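How I Keep a White Work Board Clean

I do nearly everything at one table, from gluing to potting seeds to fixing my bike lights, and for years I just ruined the tabletop. Then I bought a plain white board from Pellbridge, laid it flat on top, and never looked back! It does get grubby though, so I have a routine.

Step 1: Dry wipe first

Grab an old T-shirt and sweep off the crumbs and grit. Don't skip ahead to the wet cloth like I used to (hello, scratches). Go from the far side toward you and shake the shirt out over the trash.

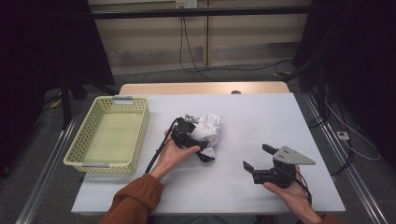

Step 2: Soap, then spots

Put 2 drops of dish soap in a bowl of warm water, wring the cloth out well and wipe in long strokes. For pen marks I dab on a little rubbing alcohol, wait a minute and rub in small circles. Try it on a corner first, some coatings go cloudy.

Step 3: Lift it up

Once a week I stand the board against the wall and let both sides dry for almost 7 hours, usually overnight. Wipe the table while it's bare, too. My old board warped because I kept putting it back damp, and I'm still a bit mad at myself about that one.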